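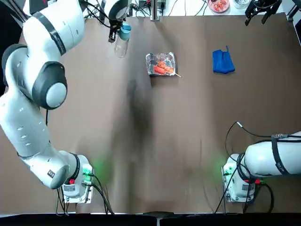
A clear bottle with a teal cap above a foil tray on a brown tabletop.

News / Community / Clurkport

July. By Benvinda Morais

CLURKPORT - Kutow will open a sorting room for household recyclables at Cudlow Hall in July. Residents can bring plastic bottles and aluminum foil trays to the counter and learn which bin each one goes in.

The room has space for 33 visitors at a time. Entry is free. Foil should be scraped clean before it is brought in.

"People ask us about foil trays more than anything else," said Bernardo Falcão of Kutow. A second room is planned in Gouveia.

Contact: Kutow press desk, Clurkport | © Kutow | Back to top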